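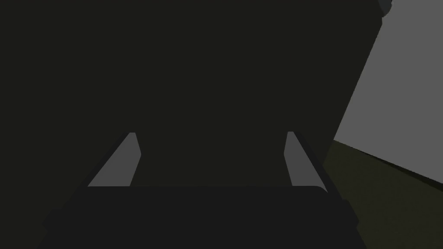
Hisell Flexible Corner Tape, 3 inch
Item no. 781
In stock, ships from our Prunberg warehouse

I've been selling drywall supplies long enough to be grumpy about corner tape, so when the folks at Hisell sent me a box of this stuff last August I let it sit under the counter for weeks. Then I ran out of paper tape halfway through my own upstairs bedroom (on a holiday, of course) and grabbed a roll. Well! I finished the room with it and put in an order the next morning.

It's a paper-faced tape with a bendy plastic core, creased down the middle so you can fold it to pretty much any angle. Regular corner bead is great when your walls meet at ninety degrees. My house was built by somebody who didn't believe in ninety degrees, and I'm guessing yours might be too or you wouldn't be on this page. 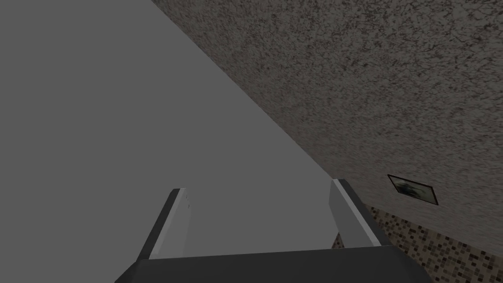
Odd angles are what this tape is for. Knee walls, dormers, stairwells, the spot where a sloped ceiling comes down to meet the gable, all those places where paper tape wanders off and leaves you with a wobbly line you'll be staring at from bed for the next ten years. Picture a long, steep diagonal seam between two big surfaces, like the one in the shot here, and you've got the kind of line I mean. Your eye runs straight along it. Fold the tape dry first, hold it up to check the angle, and only then get your mud out.

I put it on with plain all-purpose compound, a bit thinner than I'd use for flat joints. Spread it on both sides of the corner, press the tape in, then go down each side with a 6 inch knife. Don't press so hard that you squeeze everything out from under it (I did that on my first piece and had to pull it off again). Let it dry overnight, then two finish coats, feathered out nice and wide. 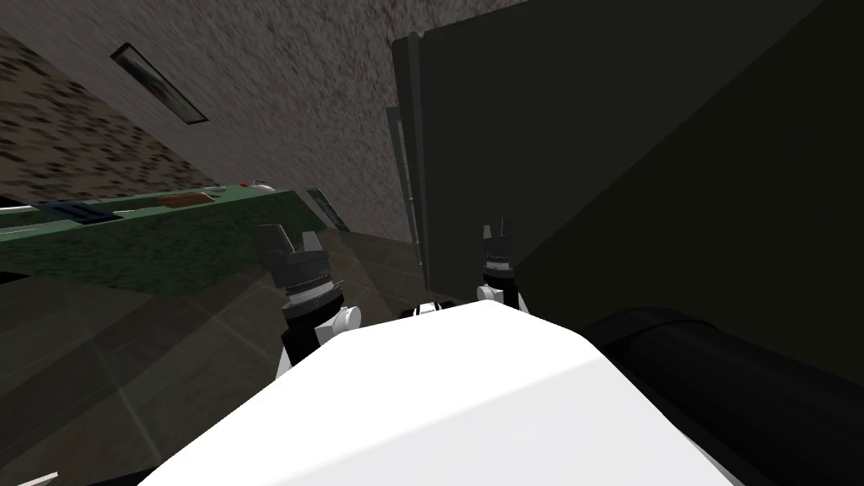
Cutting is easy with tin snips, and big household scissors will do if you don't mind ruining them. For spots where three corners come together I trim the ends to a point so they don't pile up on each other. Sand lightly, please. The paper face will fuzz if you go at it with coarse grit, and then you're skim coating again.

What it's not good for: outside corners that get bumped a lot. For a hallway or a kids' room, get the Gauthier metal-edge bead instead. It costs more and it's a pain to cut, but it can take a hit from a vacuum cleaner.

Goes well with: Gauthier 6 inch taping knife, Dronutik dust-control compound, Dronutik sanding sponge (fine)

Rolls come boxed. Unopened rolls can come back any time, opened ones can't, sorry. If you're not sure how much you need, measure your corners, add a little for mistakes and send me a note with the total.

Page updated Sun 22 January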